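About Trenness

Trenness leases and maintains two-arm manipulation systems for household and kitchen tasks. The company was set up in a former print shop in Wundindale and still works from that building. Customers are appliance makers, test kitchens and university labs that need a bench robot without hiring staff to keep one running.

The standard product is the Plelter kit: two jointed arms, two parallel grippers, a controller and the mounting hardware. It ships with 434 stored grasps for common kitchenware. Bowls, pans and lidded containers make up most of the library, and handling trials are run on an ordinary cluttered counter.

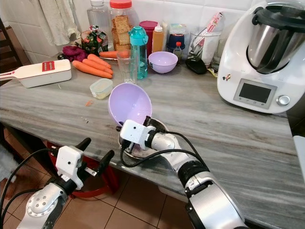
Austra Rebane

I run the integration group, which covers installation, calibration and first-line support. Thin plastic bowls are the usual starting point for a new site. The wall flexes under load, so grip force is set low and raised in small steps. A bowl held on its side also shifts the load on the wrist, and that value is logged separately from the upright one.

Metal cookware uses a different profile. A steel rim is stiff and smooth, and the fingers have to close square to it or the pan rotates.

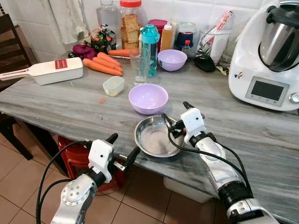 Finger pads are therefore treated as a wear part. We replace them after 1000 grasp cycles on metal and check them at 600. Cable runs are inspected at the same visit, mainly where they loop at the wrist.

The service plan includes remote diagnostics, spare fingers and one site visit per quarter. Controllers are supplied by Mavromatis under a separate warranty. Sites on the older controller will be moved to the current one in September, at no charge.

Quotes are issued on request. Please state counter height, reach and the heaviest item to be lifted.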